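# Hanging cloth and letters on a wall you can't drill
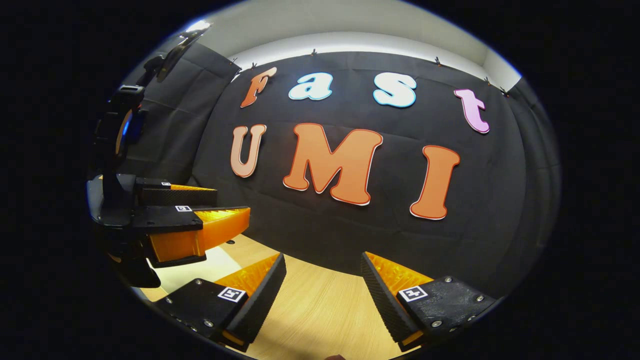

Fabric backdrops fail in two places: along the top edge, where the cloth is held, and behind whatever is stuck to the front of it. I have been collecting notes on both since April, when I agreed to put up a backdrop for Rosalind Fitzsimmons in a rented room with a no-drilling clause in the lease. The top edge is the easier problem. Clips work, and six small dark ones are enough to carry a large black cloth with seven cut-out letters on it, as long as they are spread across the full width. On black fabric small dark clips also have the advantage of not drawing the eye. I had planned to use white ones to match the wall, and I changed the order.

## Clip spacing

Cloth between two clips sags. The depth of the sag depends on the weight of the cloth and on how much slack was left when the clips went on. Slack matters more. If the top edge is pulled straight before the second clip closes, a wide gap behaves well enough. If it isn't, adding clips in the middle only divides one big sag into several small ones.

My order of work:

1. Clip one top corner.
2. Pull the edge straight to the other corner and clip that.
3. Clip the middle.
4. Fill in between, pulling outward from the middle each time.

Even spacing is less useful than I assumed. I now put the clips closer together near heavy letters and let them spread out elsewhere. A single large letter in the middle pulls on the cloth more than two small ones do at the sides, and it pulls forward as well as down.

## Wrinkles

Gentle wrinkles are fine. They read as fabric. Hard creases from folding are a different matter and will show as straight gray lines under any overhead light. The cloth I bought is sold under the name Pluvis, and it arrived folded into a packet the size of a phone book. I ironed it on the back at medium heat with a damp towel between, then rolled it on a cardboard tube for storage. The tube cost 2 dollars and has been the best purchase of the project.

Steaming in place also works, but slowly, and the steam loosened two of my letters. Steam first, letters after.

## Letters

Black is forgiving about color. Orange holds up best of the ones I have tried. Pale pink and pale blue work too, but they need an outline, and so does white if it is cut from thin stock. A narrow white rim around an orange letter gives a clean edge even where my scissors wandered. I cut mine with a border of 3 millimeters and would go a little wider next time.

Two rows are harder than one. Stand a short distance back and the rows look separate. Walk to the far side of the room and they close up into one block, so the second row can be larger than the first without looking wrong. I also stopped trying to keep every letter upright. One tilted letter at the start of a word looks intended. A whole row that is nearly level, with each letter off by a degree or so, looks like a mistake.

For attachment I have tested:

- Double-sided foam tape. Holds on smooth polyester, lets go of anything with a nap.
- Safety pins from behind. Secure, slow, and they pucker the cloth.
- Hook-and-loop dots, hook side on the letter. Good on brushed cloth, poor on plain weave.
- Basting thread, two stitches per letter. Fitzgerald Doucet's suggestion, and the one I kept.

The thread takes me 11 minutes for a short word. It comes out with one snip and leaves no residue on either side.

## Taking it down

Release the clips from the middle outward – the reverse leaves the whole weight hanging from the center and stretches the hem. I take the letters off first and store them flat between sheets of baking paper in a Timen box file, with a slip giving the order of each row.

Still open: whether a weighted hem is worth the trouble. I have a length of curtain chain to sew in, but the machine needs a new needle first.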